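Yuzhen Yao
22 September 2018

Thread on moving a kitchen 268 miles, from Privham to Plelcombe. A few people asked how it went, so I'm writing it down before I forget.

1/ We started in June with the pantry. Anything we hadn't used in a year went to a neighbor or in the trash. I found three jars of cumin, all open. I kept the one that still smelled like cumin.

2/ The movers quoted us $1534 for the whole apartment. They charge by volume, so every pot you leave behind saves you a little. I gave away the stockpot and the roasting pan. I miss the roasting pan.

3/ Ceramic is heavy and it chips. I sold most of ours and switched to plastic for everyday meals. I wasn't sure I'd like it. After a few weeks I don't think about it.

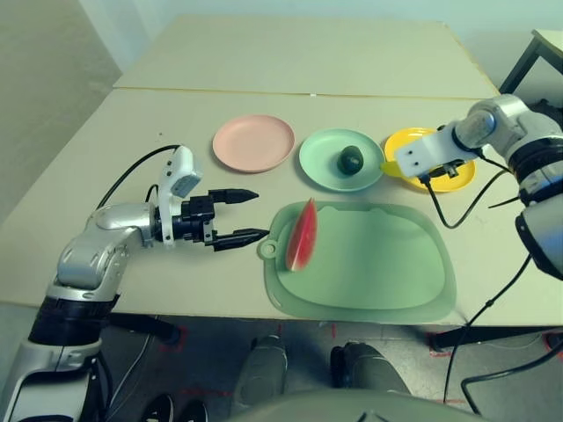

4/ Knives: wrap each one in a dish towel, tape the towel, write KNIFE on it. My sister skipped the last step on her move and found the bread knife with her thumb.

5/ Don't pack the can opener. Put it in your own bag with a pan, a sponge, dish soap and a roll of paper towels. We ate beans on the floor the first night and I was glad to have all of it.

6/ The spice rack didn't survive the drive. The spices were fine. They live in a shoebox now, labels up, and I can find things faster than before.

7/ Cutting boards took me longer to decide on than anything else. The old wood one had a split down the middle and I'd been ignoring it. I wanted something light that I could hang up.

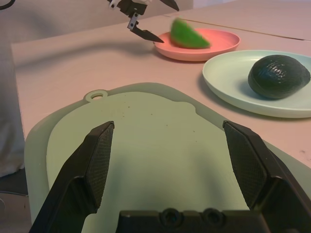 The green board, up close.

8/ The new kitchen has 20 inches of counter next to the stove and that's it. We do most of the chopping at a table. If you're looking at apartments, bring a tape measure and check the counter before you check the closets.

9/ The cabinets stop well short of the ceiling, so the top of them is storage too. Big bowls and the slow cooker went up there. Buy a step stool first. I used a chair and it was a bad idea.

10/ Groceries. The closest store is Qiu, 2 blocks away, small, good greens, closes early. Zandside is the big one and you need a car. I go there every other week for rice, oil and anything frozen.

11/ Fruit is cheaper here than it was in Privham, so we eat more of it. It stays out where we can see it. When it was in the fridge drawer we forgot it until it was soft.
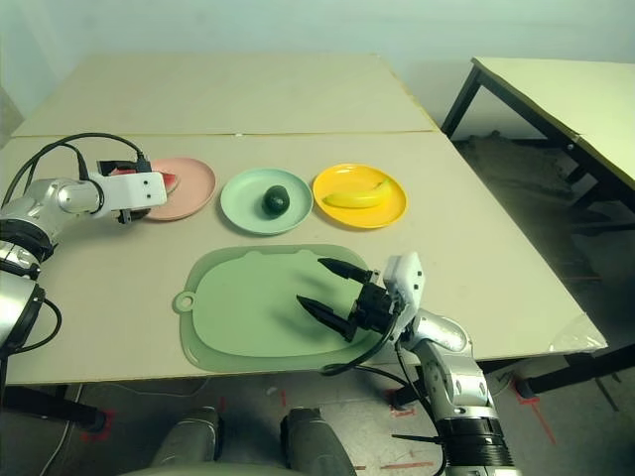 Watermelon, avocado, banana.

12/ Still to do: shelf paper, a hook for the board, a drawer that sticks. The landlord says he'll look at the drawer next month.

13/ If you have a fix for a sticking wood drawer that doesn't involve sanding, please reply. I've tried candle wax and it helped for a day.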